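Rasdale Practice Market: Gallery

Posted May 3, 2018
Text and captions: Ulla Lindqvist

The produce section is the largest part of the practice market at Rasdale. Everything on the stand is artificial, so the bins stay filled all year and nothing has to be thrown out. Lukian Nechyporuk built the stand in April from drawings by Bình Tăng, and the vegetables came from Sầm in 11 cartons.

The floor plan covers 1,052 square feet. Produce is the first stop on the shopping route, ahead of dry goods and the checkout counter. Shoppers get a list with three items on it and fill a basket from the bins.
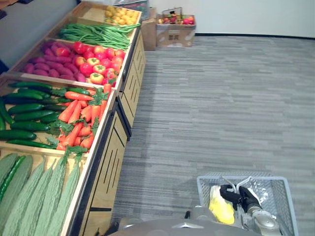
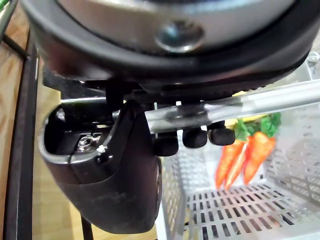 First picture: the produce stand, with bitter melons nearest, then cucumbers and carrots, sweet potatoes and tomatoes, and green beans farther up. Second picture: close view of the wrist and gripper.

The dividers lift out, and the layout changes when a new list is written. Leafy items go next to the aisle where there is space for the tops. Vinh Khương keeps the current bin plan in the binder at the checkout counter. Please put items back in the bin they came from before leaving the section.

Still to come in this gallery: dry goods, the Husent shelving along the back wall, and the checkout counter.

Next page: Dry goods
Back to all galleries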